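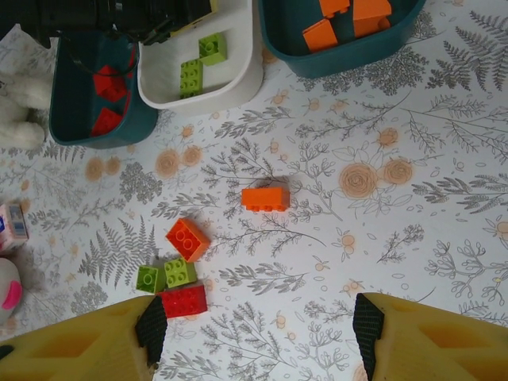
The question of how shared play materials should be put away is seldom thought worthy of a written policy, and many settings manage without one. I believe this is a mistake. At the Vindivard Family Centre, where I have responsibility for provision in the early years rooms, building blocks are used every day of the term and tidied at the end of every session, and the way in which that tidying is arranged has a direct bearing on how children play the following morning. Our preference is for sorting by colour into open bins: red bricks in one, lime green in another, orange in a third, with the stragglers left on the cloth until somebody finds the right home for them. It is a modest arrangement. I wish to argue that it deserves to be kept, and that the case against it, though often made by thoughtful colleagues, is weaker than it first appears.

The usual alternative is the single large tub. Its merits are plain enough. Everything goes in, the lid goes on, and the room is clear in 2 minutes. Parents collecting at half past twelve are not kept waiting, and staff can turn to the floor and the coats. My colleague Nimal Majumder, who managed our afternoon sessions for many years, held firmly to this view. He maintained that children will tip the bricks out in any event, and that an adult who spends the close of the day separating green from orange is an adult who might have been talking to a family.

I accept the point about time. I do not accept that tidying is the adult's work. When the bins are set out within reach and the bricks already in them show plainly what each is for, a child of three can take part without being told anything at all. A printed label asks a child to read. A bin with two red bricks at the bottom asks only that the child should look. For the several families at Vindivard who speak little English at home, this matters a good deal, and our younger assistants have remarked on how quickly new arrivals join in.

There is also the matter of what sorting teaches. Guidance on early mathematics tends to speak of matching and grouping as though these required special equipment. We were once offered, by a supplier called Galetix, a boxed sorting course with cards, trays and a handbook of 62 pages. It was well made and I have nothing to say against it. We declined, on the grounds that our children were already sorting twice a day with bricks they knew and liked. A child who holds an orange brick with four studs and an orange brick with eight must decide whether they belong together. Under our arrangement they do. Some children object to this, and the discussion that follows is worth more than the tidiness.

Lutfa Abeysekara, who leads our training programme, has raised a more serious objection. She fears that sorting by colour encourages building by colour, and that children given a bin of green will make green towers and think the task complete. I have seen this happen. It generally passes within a fortnight, and it can be helped along by placing the bins close together in the middle of the table, on a patterned cloth or a plain one, so that every child reaches across all of them. A longer table with the bins at opposite ends does produce the result she describes and should be avoided.

As to the bins themselves, I would counsel against spending much. They should be shallow enough for a small arm and should have no lids during the session. It is not necessary for each bin to match the colour of its contents. Ours do not, and I have come to regard this as an advantage, as the children attend to the bricks and pay little heed to the plastic.

Our revised room guidance will be issued to staff in August. It will ask that the final ten minutes of each session be set aside for putting away, that adults sit down while it is done, and that no child be hurried. Colleagues who wish to keep the single tub for outdoor play may continue to do so.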